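Plastic tumbler

From the Geltaso Household Things Encyclopedia, written by its readers
Last edited 2023-08-05

A plastic tumbler is a drinking cup with no handle and no stem, made from moulded plastic and meant to be used again and again. I wrote the first version of this entry when Geltaso only had a single line on the subject ("see Beaker"), which I thought was a bit mean to something I've drunk squash out of all my life!

Name

Tumbler is the word in most shops. At home we always said beaker, and in Rindbridge, where I went to school, the dinner ladies called them cups and that was the end of it. Some people keep beaker for the children's sort with a lid and spout, so I've left that to its own entry.

Shape

Most are round and get a little wider towards the top. That slope is called the draft (or taper, if you prefer), and it helps the cup come out of its mould. It also lets you stack them, though a very slight slope makes for a tall, wobbly stack that jams. I once had 3 stuck together for most of a September. Cold water in the top one and warm round the outside of the bottom one is the usual cure, and it did work in the end.

Faceted sides, ribs and dimples are all common too, mostly for grip.

Colour and finish

Tumblers come clear, solid or tinted, and the tinted ones are my favourites by a long way.

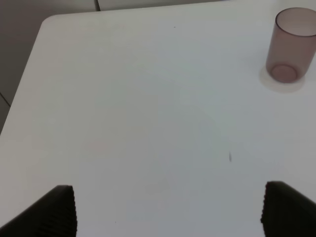 Tinted plastic is coloured all the way through, so the shade you get depends on how much of it you're looking through at once. With a dusty pinkish-mauve cup like the one on the white table, you can see the far wall through the near one, and the rim shows up as a slightly darker band round the opening. Put orange squash in a cup that colour and it goes a very odd brown (tastes the same, mind you). Old tumblers can turn cloudy as well, usually from scratches or hard water, and a soak in vinegar only shifts the second kind.

Care

Look underneath for the dishwasher mark before you trust it to one. Top rack is safest. My Skirley set came out fine at 54 degrees and went slightly oval at 60, so I now wash them by hand.

See also: Beaker; Picnic set; Aebischer stacking cup; Squash (drink)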